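Week 6 – swapping the fingers

So Ritu Nigam and I finally got both sets of fingers onto the Volwood gripper this week! The soft pads were lovely on foam blocks but hopeless on the red push button, which kept twisting round – so we went back to the hard black ones with the chamfered edges. 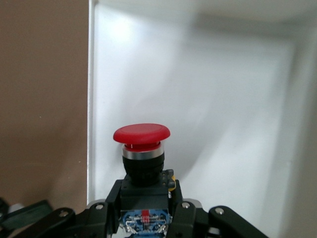
We did 111 tries with each set, and the hard fingers won easily. My one moan is the wrist camera, as shadows inside the white box still confuse our edge finder. Lamp tests next, then the wiring.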